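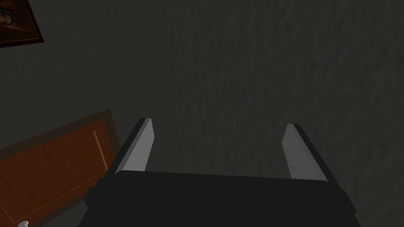 I keep reading that you need 1,000 thread count sheets to sleep well, and I don't buy it. Birutė Mägi lent me a set from Rolholm last October and swore I'd never go back. I went back after 2 nights. They were heavy and they slid off the corners, and I woke up sweaty.

As far as I can tell, some sellers count each twisted strand separately, so the number on the package can mean whatever they want it to. I saw a set from Flinau marked 1,362. Who is counting? My old cotton ones have no number at all and have been through the wash more times than I'd like to admit.

Birutė says I didn't give them a fair try. Maybe. She can have them back on her next visit.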